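The Stallovness Letter
March 2, 2025
From the supply shelf, by Saskia Cartwright

Dear friends,

I had meant to write about the seed swap this time, and I will get to it, but first I want to say a few words about the tape dispenser, which gets used more than anything else on our shelf.
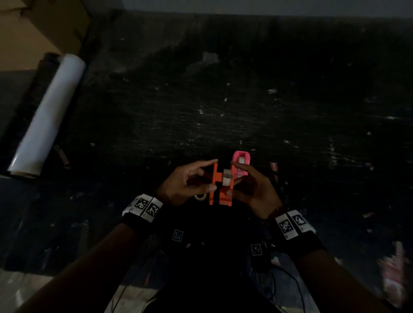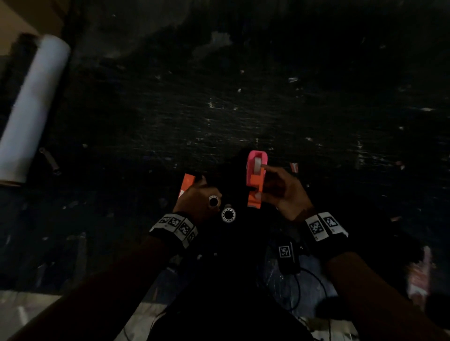

Pink plastic, orange plastic and a pale roll of tape

Reading time: 2 minutes

If you have ever wrapped parcels with us in the big room at Mileo, you know how it goes. Somebody calls for tape, the tape travels down the line, and by the time it gets back the end has folded over on itself and you are picking at it with a thumbnail. I have lost whole minutes of my life to that thumbnail business!

So let me pass along what has worked for me. When you put in a fresh roll, hold it up and check which way the tape comes off before you press it into place – a backward roll will still pull, but it fights you the whole way. Give it a turn with your fingertip. If it drags, take it out and seat it again. And please keep any little rings and loose parts together in a saucer or a jar lid while you work, especially if you like to sit with everything in your lap, as I do. Small white rings roll farther than you would think, and I have spent a good part of an evening patting the floor for one.

A word about color, too. My mother kept every dispenser in the house a dull brown, and they vanished under the wrapping paper every July when the birthdays came. Bright plastic is so much easier to spot on a dark floor, and cheerful besides.

We wrapped 299 parcels last season, and Negussie has promised us another 101 boxes for the next round, so the tape will be earning its keep. If you have spare rolls at home (clear or white, either is fine), drop them in the Totell bin by the side door. Half-used ones are welcome as long as the end is folded under.

Now, the seed swap. We still need beans.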